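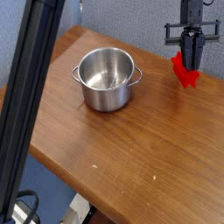

**kelvin_clamp** wrote:

Is the finger current logged at the drive or taken from the status register on the tool side? The two don't agree on a Stomden gripper during a protective stop. The status register holds its last value until the tool bus comes back, so a log from that side will show a steady grip right through a release.

---

**deadband** (original poster)

Status register, polled by the cell controller. That would explain why the log looks clean.

Restating the fault, as my first post was split between two threads and the mods merged them badly:

- Arm: Mukik, tabletop mount, firmware as shipped
- Gripper: Stomden two-finger, electric, powered from the tool connector
- Task: pick soft object, lift, carry over the pot, lower, open
- Fault: fingers open after a protective stop is cleared, with the object still in the air

Over 217 cycles I had 9 protective stops. The gripper let go on all of them. On normal cycles it has never dropped anything. The release comes when the stop is cleared, with the arm stationary and before any motion command goes out.

---

**rs485_or_bust**

Known behavior. Clearing a protective stop on the Mukik cycles the tool supply. The gripper boots, runs its homing routine, and homing on that model starts with a full open. Nothing is broken. Turn off auto-home in the Stomden settings and move on.

---

**kelvin_clamp**

> Nothing is broken.

I'd argue with that. A gripper that opens on power restore is a hazard whatever the manual calls it. With a plush-type payload over a table you lose a cycle. With anything heavy or sharp, the person who walked up to press reset is standing in the drop zone.

The auto-home setting also doesn't survive a factory reset or a controller swap on the versions I've used. I wouldn't treat it as a fix.

---

**rs485_or_bust**

It's a documented power-up sequence. If the risk assessment didn't cover loss and return of tool power, that's a gap in the assessment. The gripper does what the manual says it does.

---

**deadband**

Checked the supply with a scope on the tool connector. It does drop, but not for as long as I expected. The line is low for 17 ms and then recovers. The arm controller does not report it anywhere. I had assumed a full power cycle and was looking for something much longer.

So the supply isn't being switched off on purpose, as far as I can tell. It looks like a dip when the brakes release.

---

**palletizer_dan_not**

Does your cable have a loop at the wrist? If the connector is being tugged when the brakes let go, you can get a momentary open circuit that looks the same on a scope. I chased one of these for most of September last year and it was a half-seated plug. Measure at the controller end of the harness at the same time as the tool end. If only the tool end drops, it's the cable or the plug.

---

**deadband**

The cable curls out at the top of the wrist, above the bracket. There's some slack in it. I'll measure both ends.

---

**torque_ripple**

Separate question. What grip force are you using? On soft objects the Stomden position hold is weak. The fingers reach the commanded width, the foam relaxes, and you have almost no normal force left. A small shake on brake release would be enough to lose it with no electrical fault at all.

---

**deadband**

Low force setting. But the fingers physically open, all the way to the end of travel. It isn't slipping out.

---

**torque_ripple**

Then I withdraw that. I'd still raise the force. Points on a star-shaped object fold unpredictably and you may be holding by one of them.

---

**deadband**

Results from both ends of the harness. Ran it until I had 2 more protective stops, both triggered by hand.

- Controller end: dips on both
- Tool end: dips on both, same shape, same width
- Plug reseated between the first and the second, no change

That rules out the wrist connector for me. The dip starts in the arm.

---

**palletizer_dan_not**

Agreed. Worth having checked.

---

**kelvin_clamp**

Next thing to separate is whether the gripper reboots or merely re-homes. On the Stomden there's an uptime counter in the diagnostics page. Read it before and after a stop. If it goes to zero, the processor lost power. If it keeps counting, the motor stage dropped out and the firmware chose to home, and that one you can configure.

---

**deadband**

It goes to zero.

---

**rs485_or_bust**

Which is what I said, give or take the cause. Auto-home off.

---

**kelvin_clamp**

With auto-home off it boots into an unreferenced state with the motor unpowered. The spindle is self-locking on the larger model. Is it on this one?

---

**rs485_or_bust**

The data sheet says self-locking under load. I have not tested the small one.

---

**kelvin_clamp**

Then please don't recommend it as complete until somebody has. Hang a weight between the fingers, pull the tool power and leave it.

---

**deadband**

Posted Aug 9, 2018, as an update for anyone searching:

1. Added a Saithong buffer module between the arm's tool output and the gripper. It holds the supply up across the dip. The uptime counter no longer resets on a protective stop.
2. Auto-home is off. Homing is now an explicit step in the program, run only with the arm at its park position and after the operator confirms the fingers are empty.
3. The cell controller reads the uptime counter before each resume. If the value is lower than the last one, the program refuses to continue and asks for a manual check.
4. Static hold test with tool power removed: the fingers stayed closed for around an hour, at which point I ended the test. I don't consider that a proof for other loads.

The reset button is still within arm's reach of the table. I want to move it, but the cable run has to be redone first.

---

**rs485_or_bust**

Item 1 is unnecessary if item 2 is in place.

---

**kelvin_clamp**

Item 1 keeps the gripper referenced, so you can resume without homing. I'd keep it. One check on the buffer: confirm that the emergency stop still removes tool power within the time your assessment assumes. A buffer will stretch that. If you need the gripper dead on an emergency stop, it has to be switched downstream of the module.

---

**deadband**

It's upstream at the moment. I'll move the contact and remeasure.

---

**torque_ripple**

Has anyone reported the dip to Mukik? I have the same arm with a Zetutley gripper and have never seen a release, but I've also never put a scope on it. That gripper may simply ride through.

---

**deadband**

Ticket is open, scope captures attached. They asked for the controller serial number and the payload setting. No answer on the dip itself yet.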